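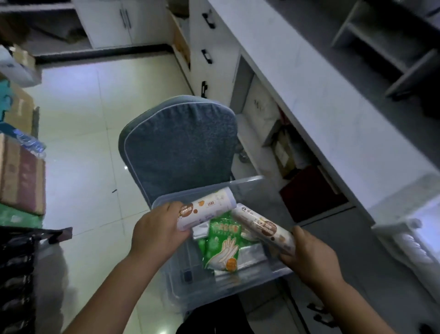
How do I split a shared storage closet without starting a war?

Posted in June by Nadine Dabbas

I share a flat in Grodenport with two other people and we have one closet. It's in the hallway, it has four shelves, and it holds everything that isn't food or clothing. Trash bags, light bulbs, foil, rubber gloves, a tent, a box of cables that came with the lease as far as I can tell.

The trouble is that all three of us buy the same stuff. I found 11 rolls of trash bags in there last night, in various stages of being started. We had no dish soap. One roommate likes to buy in bulk from Ruvier and leaves it in the shipping cartons, which take up a shelf and a half. The other puts things "away," meaning she opens the door a crack and throws.

I've tried labels. The labels are still up and the things under them are other things. We each put 48 a month into a house fund, so money isn't the problem. What system do people use that adults will go along with? I'd like to avoid a chore chart, having lived under one in college.

Fares Karam

Been through this with four roommates and a closet half that size, so here's what worked for us.

Take everything out first. All of it, onto the hallway floor, on an evening when everybody is home and has to step over it. This does more than any speech. Then sort by what the thing is for and forget who bought it. Cleaning together, kitchen wraps and bags together, bulbs and batteries together, and the tent goes under somebody's bed.

Get clear boxes without lids. People will not take a lid off. They will put the new thing on top of the lid, and then you have a shelf made of lids. One box per group, and the box is the limit: if the bag box is full, you don't buy bags. Cartons get flattened the day they arrive. The bulk buyer will object that it was cheaper, and it probably was, but you're paying rent on the shelf too.

For your thrower, give her boxes at about waist height with wide openings. She's going to throw either way, so you may as well improve her odds.

For shopping we kept a pad on the inside of the door. Whoever opens the last one of anything writes it down. One person orders from the fund every 2 weeks and everyone else keeps their hands off. It held for nearly a year, until somebody took the pen.

Khalil Moussa

just buy a second closet (the freestanding kind). my cousin has one and they never argue. they have a garage too though so not sure that counts

Sólveig Kjærgaard

Fares has most of it. I'd add that you should decide what "out" means before you start the pad. In our house I thought we were out of foil when the roll was empty, and my husband thought we were out when he couldn't see it from the door. We owned a lot of foil.

Also, skip the big labels and put a small tag on the front of each box with one word on it. "Bags" is plenty. I once wrote "Misc. Household" on one and within a month it had a Saab owner's manual in it, and half a candle. We don't own a Saab.

The cables you should just throw out. I say this knowing you won't.

Contact us | Terms | © Grodenport Neighbors Help Board | Back to top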